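The Fund That Buys the Washing Machine

By Anastasia Kourkoulas

I grew up three streets from the office of the Margaritis Fund and for most of my childhood I thought it was a dentist. It had the frosted glass, the brass plate, the one sad plant. My mother went in there once when I was nine and came out with an envelope, and a few days later we had a new stove, and I still didn't put the two things together (I was nine! I was mostly interested in the box the stove came in).

So when my editor asked if anyone wanted to write about small-town charities, the kind that have been around forever and never get a gala, my hand went up pretty fast. I drove home to Drundia in January with a bag of clean notebooks and slept in my old room for two weeks.

The fund goes back to a feed merchant named Margaritis who died without children and left his warehouse, two fields and a row of cottages to "the relief of persons in Drundia who find themselves short." That's the wording, and it's still on the application form. I love it. Short of what? It doesn't say. The people who have run the place since then have taken it to mean whatever was needed that week, and the rents from the cottages still cover most of what goes out the door.

I got to read the old ledgers, which live in a cabinet that you have to kick. The early pages are all coal and boots. Then you get spectacles, school uniforms, a set of tools for a man who'd lost his in a fire, train fare to a hospital and back. Somewhere in the middle the handwriting gets terrible for several years and I gave up trying to follow it. By the time it turns into printed spreadsheets it's refrigerators, security deposits, laptops, and washing machines. So many washing machines.
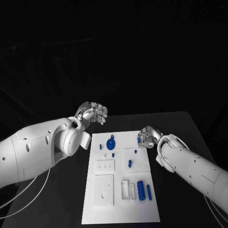 Last year the fund made 834 grants, and most of them were under $400. I'd expected fewer and bigger, to be honest with you, and I said so to the woman on the front desk, who has worked there since before I could drive. She gave me a look. A big grant, she told me, takes a year to argue over. A washing machine takes an afternoon. You call the store, you pay the store, the store brings it, and somebody's mother stops spending her Saturday hauling bags to the laundromat.

The form is two pages long. You say who you are, where you live, what you need and what it costs. There's a box for "anything else you'd like us to know" and people write all kinds of things in it, including, on one I was shown with the name covered up, a very good recipe for lentils.

You do have to live in Drundia, and that's where things get touchy. The town line was drawn when there was nothing past the creek except mud. Now there's Skirneo, a whole neighborhood of newer houses and apartments, same schools, same bus, same supermarket, and for years if you lived on the wrong side of the bridge you couldn't get a dime. I talked to a dad out there who'd applied after his hours got cut. He got a lovely letter back saying no. He kept the letter, and he wasn't mad exactly, but he did read it to me twice.

Changing the terms of an old charity is slow work. You need a lawyer, you need a public notice, and you need people to stand up in a cold hall and say what they think. The meeting on Skirneo went on for 4 hours. I wasn't there, but I've heard it described by so many people that I feel like I was. One side said the money was left for Drundia and should stay in Drundia. The other side said Skirneo is Drundia, go look at the water bill. A retired bus driver got the biggest hand of the night for pointing out that he'd driven both sides to work for most of his life and couldn't have told you who got on where.

They voted to include it. The first Skirneo grants have already gone out, and yes, one was a washing machine.

The fund helps groups too, which I hadn't known. There's a smaller pot for clubs and schools and anybody else in town doing something useful. The brass band got music stands. The after-school homework room got chairs that don't wobble, and a lunch club got a freezer so big they had to take a door off to get it in.

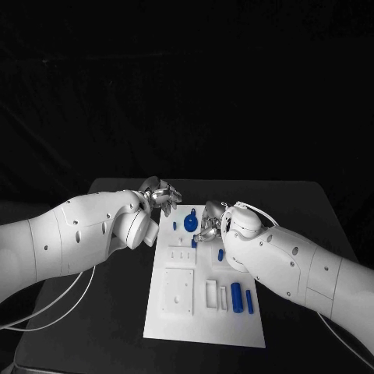
What the Money Doesn't Do

I don't want to make it sound like one small office has fixed everything, and the people in it would be annoyed with me if I did. Rents in town have gone way up. A grant for a deposit gets you in the door and then you still have to find next month's rent, and the fund doesn't pay the same bill twice. Some of the applications in that cabinet come from families whose grandparents are in the ledgers. I noticed it and then I couldn't stop noticing it.

There's also the matter of asking. My mother told me, over dishes, that she walked past that frosted glass four times before she went in for the stove. She'd gone to school with the man behind the desk. He never mentioned it afterward, at church or in the store, and she never forgot that he didn't. They've since added a way to apply from home and a side entrance off the parking lot, and the front desk says more people use the side entrance than the front one.

I asked my mother if she'd want to go back and see the place. She said what for, she has a stove. But she came along on my last day anyway, and stood there a while with her coat on, looking at the plant. It's a different plant. It's doing just as badly.

Published 2022-02-08

2 comments | Share this story

More in Community

Who Gets the Hovix Hall on Friday Nights?
The Lunch Club With a Waiting List
How to Read Your Local Charity's Annual Report
A Town Band Learns to March Again

Contact us | Write for us | Copyright 2022, all rights reserved | Back to top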